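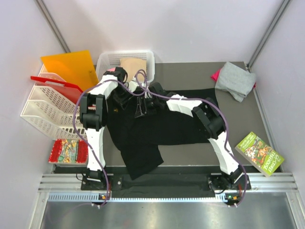
# Two-Arm Tidying Project: Frequently Asked Questions

These are the questions we receive most often from new students of Ukbridge and from parents. The page was last revised in February. If your question is not answered, please write to the club address on the notice board or come to the Friday meeting.

## Joining

**Who can join the project?**

Any student of Ukbridge, from any department. Last term we had students of mechanical engineering, languages, nursing and accounting. You do not need to be a member of the robotics club before, but you will become one when you sign the safety form.

**Do I need to know programming?**

No. Approximately half of the work is done without writing any code. It is guiding the arms, preparing the table, checking recordings and keeping the log. If you wish to learn programming, there is a beginner group which meets one hour before the main session. We use Python, and we begin from installing it.

**How large are the teams?**

Each team has 6 members. Two of them guide the arms, one prepares the objects, one writes the log, and the others rest or check the earlier recordings. You change places during the evening. Please do not stay always in the same role, even if you are good at it.

**Does it cost something?**

The project is free. If you come to the competition, you pay your own train ticket and your lunch.

## The sessions

**When and where do you meet?**

On Friday at 17:30, in room 916 of the Cassim Building. The lift goes only until the eighth floor after five o'clock, so you must take the stairs for the last part. Members who cannot use the stairs can ask at the front desk and the lift will be unlocked for them.

**What happens in a normal session?**

We start with a short check of the arms and the cables. Then the team chooses the task from the list and puts the objects on the table. One task may be to fold a garment, to put a cloth in the basket, or to place a folder in the file organiser. Every attempt is recorded, also the bad ones. At 20:00 we stop, switch off and clean the table.

**Can I come late?**

Yes, but wait at the door until the arms have stopped. Knock once and somebody will open.

## The arms and the table

**Why do you use two arms and not one?**

Cloth is difficult with one arm. You can pick up a shirt with one gripper, but then it hangs down and you cannot see where the sleeves are. With two grippers you can hold it in two places and make it flat. The rules of our category also ask for two arms.

**Who built the table?**

The members did, during two summers. The frame is aluminium profile with grooves, and the arms are fixed to it at the front. The pale walls were added in the second summer, after we lost many evenings to reflections and people walking behind the table. Gisico, a small workshop near the station, cut the metal parts for us at a reduced price.

**What are the purple cables?**

They carry power and signals along the arms. Each cable needs a loose loop near the joints, so that the arm can bend completely. Please do not make the loops shorter because they look untidy. A cable which is too tight was the reason of our longest repair last year.

**Is it dangerous?**

The arms are small and we run them slowly, but they can pinch a finger. Long hair must be tied, and no scarves are allowed near the table. The stop button must always be within reach of the person who writes the log. When you want to move an object by hand, say "hands in" loudly and wait for the answer "stopped".

## The objects

**Why are there so many household things on the table?**

The competition task is to tidy a messy desk, so we practise with a mess. The judges bring objects that we have not seen before. Clothes, folders, cloths, books and a basket give us different shapes and different materials in a small place.

**Why do you practise so much with black clothes?**

Because they are hard. On a black garment the folds are difficult to see, and our grippers are also dark. In our first competition the judges gave us a black jumper and we finished with zero points in that round. Now every team must do black cloth at least once in an evening.

**Can I bring my own objects?**

Yes, we are glad to have them. Good things are T-shirts, towels, paperback books and plastic boxes. Please wash the clothes before, and remove pins and brooches. Glass, liquids, food and anything with a battery cannot be used.

**Will I get them back?**

Ask for a name label if you want them back. Things without a label stay in the project cupboard. We cannot pay for damaged objects – a book which falls many times will have bent corners.

## Recordings and learning

**How many attempts do you need?**

Our target for one task is 800 good attempts. For the garment task we reached 851 last year, and this was the first time we could see the arms finish the fold without help on most evenings. For the folders we are still far from the target.

**What counts as a good attempt?**

The object ends in the correct place, nothing else has fallen from the table, and no person has touched the table during the attempt. If you are not sure, mark it with a question mark in the log and the next team will look at it. Do not delete a recording yourself.

**Will my face be in the recordings?**

The camera is fixed and looks at the table only. Sometimes a hand appears when objects are placed, and we remove this part later.

## The competition

**Which competition do you enter?**

The Nernus Student Cup, in the category for two-arm desk tidying. There are three rounds, and in the last one the objects are new for everybody.

**Can first-year students compete?**

Yes. You must have attended five sessions and know how to do the cable check alone. The team for the Cup is decided by a vote of the members after Easter.

**Can I put the project on my CV?**

Of course. Ask us for a letter which says how many sessions you attended and which roles you had. Please give us two weeks to write it.

**I want to look first before I decide. Is it possible?**

Yes, visitors are welcome from 18:00. You can watch, ask questions, and if there is time one of the members will let you guide an arm.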